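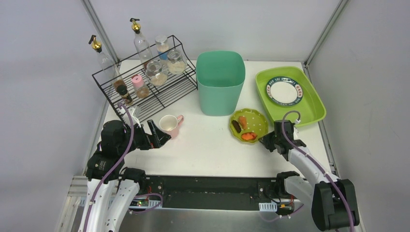 Search the help pages
Type a word or fault code
Go

Left gripper won't let go: questions and answers

Updated 5 May 2026

Since the March update to Stomow, a lot of you running two-arm tabletop cells have written in about the same fault. The left arm closes on a mug or a bottle, lifts it, reaches the drop point and then just holds on. We've been digging into this one for weeks and it's a really interesting bug (easy for us to say, we know, when it's your kitchen bench that keeps stopping). Your logs have been a huge help!

What does the fault look like?

The arm stops over the drop point with its fingers shut, and the screen shows code 173. The other arm finishes the move it's on and then parks. If you see 173 with the fingers open, you have a different problem, so please send us the log.

What causes it?

Stomow waits for the finger sensor to report a steady grip before it will accept a release command. In the March version, a noisy signal from the wrist cable resets that wait each time it flickers. A cable that loops high over the wrist moves a lot when the arm reaches across the table, and if the connector is even a little loose, the wait never ends. The release command sits in the queue and the gripper keeps holding.

Is it dangerous?

It can be. The queued command doesn't go away. On two benches at our Homwood workshop, the signal settled by itself while someone was leaning in, and the fingers opened and dropped a glass bottle. Please treat a stopped arm with code 173 as a live arm. Press the stop button before anyone reaches over the table, and keep a hand off whatever it's holding until power is off.

How do I get my mug back?

1. Press the stop button.
2. Wait 20 seconds for the drives to discharge.
3. Support the object from underneath with one hand.
4. Turn the release screw on the side of the gripper until the fingers open.
5. Clear the queue in Stomow before you power up again. Skipping this will run the old release command as soon as the arm wakes.

Can I fix it without waiting for the new version?

Yes, most of you can. Reseat the connector at the wrist, then check that the cable has slack at full reach and doesn't rub on the sleeve. Set the Grecu filter to 16 in the sensor menu. That one change cleared the fault on every bench we tried it on, which made for a very happy afternoon here.

Will the filter slow my arms down?

A tiny bit on release. Sorting plates, jars and toy food, we couldn't tell by eye.

Does it happen on the right arm too?

It can. The same code runs both sides. Nearly all the reports are for the left, and we're still looking into why. If yours is on the right, we'd love to see the log!

I use Filteler sleeves. Do they matter?

Only if the sleeve bunches up and pulls on the cable. Smooth it down toward the base and run the arm slowly through its full range, watching the connector.

When is the proper fix coming?

It's in testing now. The new version drops any queued release after a stop, so the arm will ask you before it opens.

Related questions
Arm parks in the wrong spot after a restart
Cleaning gripper fingers after food handling
Reading your Stomow log
Cable routing for two-arm benches
Stop button checks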